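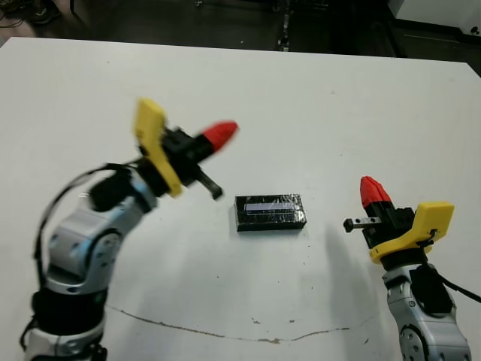 A flat black block wrapped in transparent plastic film, on a white tabletop

Clear overwrap is a form of packaging in which a single article, or a small group of articles, is enclosed in transparent plastic film. It is used for boxed goods, stationery, soap, small household items and finished parts that must be kept free of dust and scratches. The term covers both folded wraps, which are closed with creases and a seal, and shrink wraps, which are tightened with heat.

Materials
The films most often used are polypropylene, polyethylene and polyolefin blends. Polypropylene is stiff and glossy and holds a crease well, and it is common on cartons with square corners. Polyethylene is softer and less clear. Polyolefin blends are chosen for shrink wrapping and for articles with uneven edges. Cellophane, a film made from plant cellulose, was widely used before plastic films became common and is still sold for gifts and candy.

Appearance
Film of this type reflects light strongly. On a dark article the reflections stand out, and small wrinkles in the film appear as bright, broken lines. Wrinkling may come from loose folding, uneven heat, or film cut too large for the article. It does not by itself mean that the wrap is torn or unsealed. Matte films reduce glare but also dull the color of the contents.

Wrapping by hand
A flat rectangular article is normally placed face down at the center of the sheet. The long sides are brought over the article first and overlapped along the back. The short ends are then folded in, with the side flaps tucked before the top and bottom flaps, and are closed with tape, adhesive or a heated sealing bar. For shrink film, the article is sealed inside a sleeve or bag and warm air is passed over all faces. A small hole allows trapped air to escape.

A pale, smooth work surface is preferred in many packing rooms. Dirt and loose fibers are easier to see against it, and the film slides without catching.

Rarnville practice
In the town of Rarnville, hand overwrapping was a local trade for much of the last century. The largest employer was the Entwistle works, which packed soap and playing cards on 11 benches, with up to four wrappers at each. A packing manual written for the works by Dirceu Araújo set out four standard folds, of which the plain end fold and the Stivlow fold remain in use. The Stivlow fold places the overlap along one narrow edge and leaves both broad faces clear. The works was later acquired by Vanero, which moved its packing to a site outside the town in February and adopted a revised edition of the manual on 1 July 2022.

Disposal
Clear film is not accepted in many household recycling programs. Collection points for clean, dry film are provided in some areas, and tape and paper labels should be removed before the film is handed in.

See also
Blister pack
Cellophane
Shrink wrap
Stretch film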